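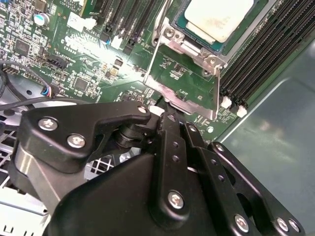
Wrist camera view, gripper at the processor retention bracket on the test board.

Two-finger linkage gripper or parallel jaw for work inside a server chassis?

Asked by Paora Nepia, November 2020

Print this page | E-mail this page

I'm trying out grippers for a small arm that has to work on server boards while they are still in the chassis. The jobs are opening the latch clips on the memory slots, unplugging small cables and, if it goes well, working the processor retention bracket. The picture is from the camera on the wrist.

I have two grippers on loan. One is the black one in the picture, a linkage type from Farnlow with a curved finger. The other is a Tendex parallel jaw with straight fingers. The arm and the controller are the same for both (the controller is an Arnenen, the older one with the grey front).

What I have found so far:

The Farnlow is good at getting in at an angle. I can bring it up to the bracket from the side and the fingertip reaches places the Tendex can't get to without the body hitting the chassis wall. But the tip moves in an arc as it closes, so the height changes during the grip. On a flat table I don't care. Over a board I do, as there are small parts everywhere.

The Tendex closes in a straight line and I can trust the height. It is also quicker to set up. But the body is wide and it blocks the camera almost completely once it is down at the board. The Farnlow blocks a lot as well, as you can see, but I can normally see the tip.

The other problem is glare. The board is shiny and with the bench light on I get a white patch that hides everything under it. In the picture it is left of the middle and I can't make out the parts there. If the patch lands on the thing I want to grip, the software loses it. I turned the exposure down and then the black memory slots turned into one dark block.

So, three questions. Is the arc something I can correct for in the controller, or should I give up and use the parallel jaw? Has anyone fixed the glare without buying another camera? And would you move the camera off the wrist altogether?

I have done 604 closing cycles with the Farnlow and fewer with the Tendex, so it isn't an even test yet. The loan runs until February.

Answer 1 (marked as accepted)
Murdo Lindsay

You can correct for the arc and it is not hard. It needs to be done with measurements from your own gripper, though, and I wouldn't use the drawing for it. The drawing assumes no play in the pivots and there is always some.

What I did on a similar linkage:

Put a flat steel plate under the gripper and a dial gauge against the fingertip. Close the gripper in 2 mm steps of opening and write down the height at each step. Do the whole run closing, then the whole run opening. The two sets won't match. The difference is the play, and if it is bigger than the clearance you need over the board, stop there and use the Tendex for that job.

If it is small enough, put the closing figures into a table and have the controller move the wrist by the same amount in the other direction as the fingers close. I don't know the Arnenen well. On mine the wrist move and the finger move had to be sent as one command or the wrist lagged behind. If yours treats the gripper as a separate device you may have to close in short steps, wrist then fingers, wrist then fingers. It is slow but it works.

Measure again after a few hundred cycles. I kept one going to 1646 cycles and the table needed redoing once on the way. Check the screws at the same time. Mine had started to back out at the finger plate and I put threadlock on them after that.

On the glare, move the light before you touch the exposure. You are looking at the board from a steep angle and the lamp is reflecting straight into the lens. Put the lamp lower and off to one side, with tracing paper over it. If the patch won't go away, take two shots with the wrist turned up to 10 degrees between them. The patch will shift and you can use whichever shot has the target clear. A polarising film on the lens and another on the lamp also works, but you lose a lot of light.

As for the camera, I would leave it on the wrist and add a second cheap one fixed to the bench. Use the wrist one for finding the part and the fixed one for the last bit of the approach.

For the bracket itself I would be careful with either gripper. Pushing sideways on a spring metal part with a small fingertip is asking for a slip, and the socket underneath is easy to ruin. Practise on a scrap board. The memory clips are a much better place to start.

Answer 2

I would just get the parallel jaw and put longer fingers on it. You can print them. We use a Kong jaw with long fingers and it goes into most things. Never had to bother with tables.

Answer 3

Agree with most of answer 1, but nobody has mentioned static. Printed plastic fingers on a live server board are a bad idea unless you use a conductive filament and check that they connect back to ground. Anodised aluminium is not a conductor on the surface either, so don't assume a metal finger is grounded because the body is. Put a meter on the tip.

Also, long printed fingers bend. At the end of a long finger you lose the accuracy you picked the parallel jaw for. If you go that way, keep them short and thick and only make the last part thin.

Comments (5)

Paora Nepia: Thanks all. Did the dial gauge test this afternoon. The play is smaller than I expected, most of it at the fully open end where I don't work anyway. Will try the table.

Murdo Lindsay: Good. Take the closing figures only and always approach from open, then the play sits on the same side every time.

Paora Nepia: Tracing paper on the lamp helped a lot. Still a faint patch but the software holds on to the clip now. The controller does treat the gripper as a separate device so I'm stuck with short steps.

benchrat: Does the Arnenen not have a linked axis setting? Ours did, under the tool menu, but you had to restart it before it showed up.

Paora Nepia: Found it, not tried it yet. The manual has half a page on it.

Print this page | E-mail this page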